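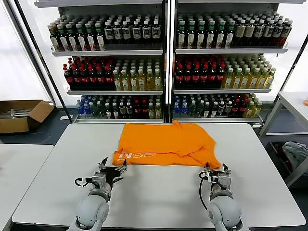
2 min read

Cleltari return with the warm and restless "Sostport"

Uvico is delighted to announce the second EP from Cleltari, the four-piece whose slow-burning live sets have been winning over small rooms up and down the coast. "Sostport" is out now on all the usual digital services, with a vinyl edition of 400 copies on cream wax.

The band wrote most of it over a wet fortnight in July, in a rented house with a badly tuned upright piano that ended up on nearly every track. You can hear it straight away on the opener, "Low Gate", where two chords rock back and forth under brushed drums before the bass comes in and the whole thing lifts off (it's a lovely moment, and louder than you expect!).

There are 5 tracks in all. "Harbour Wages" is the one fans will know from the encore, played here at a slightly slower pace with a trumpet line that wanders in for the last chorus and stays put. "Paper Boats" is the shortest and the most playful, all handclaps and rubbery guitar, while the title track stretches past seven minutes and takes its time getting to a huge, fuzzy organ ending. The closer, "391", is named after the night bus the band used to catch home from rehearsals and was recorded in a single take with the windows open. Listen out for the rain.

The EP also comes with a remix from Gkikas, who pulls "Harbour Wages" apart and puts it back together as a deep, rolling house track. The trumpet is still there, chopped into tiny stabs over a thick kick drum, and the vocal has been stretched into something dreamy and half heard. It has already been filling floors at late sets and we can't stop playing it in the office.

The first 200 vinyl orders include a folded lyric sheet and a download of the early piano demos. Shops can order through their normal distributor. Radio and club edits of the Gkikas remix are ready for DJs, as are WAVs of the full EP for anyone reviewing, so please get in touch if you would like either. Live dates for the spring will follow shortly, with a full band line-up and, we hope, the trumpet.

"Sostport" by Cleltari is out now on Uvico.

Last updated: Nov 11, 2023

Recent releases
Gkikas – Slow Ferry EP
Cleltari – Harbour Wages (single)
Various Artists – Uvico Winter Sampler
Gkikas – Tin Roof (Dub Mixes)

Contact | Press and promo | © Uvico | Back to top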